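Brown tablecloth keeps wrinkling — how do I get it flat?

I bought a plain brown cloth for the big table at our club room in Clitham and it looks nice, but I can't get the last faint wrinkles out. I've ironed it 2 times already!
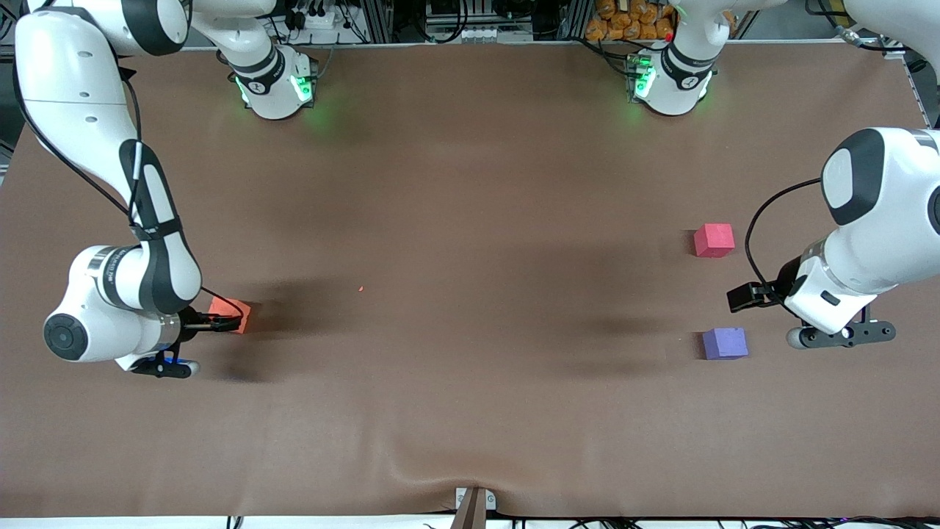
Csaba Kerekes
Don't iron it again. Put it on the table, mist it lightly, smooth it toward the edges with your hands and leave it for 15 minutes. Mine comes out fine — and it's cheap cotton.

Virág
Same here, but I use the dryer on low with a damp towel. Never fold it after, roll it.

Fedanby20
just get a heavier one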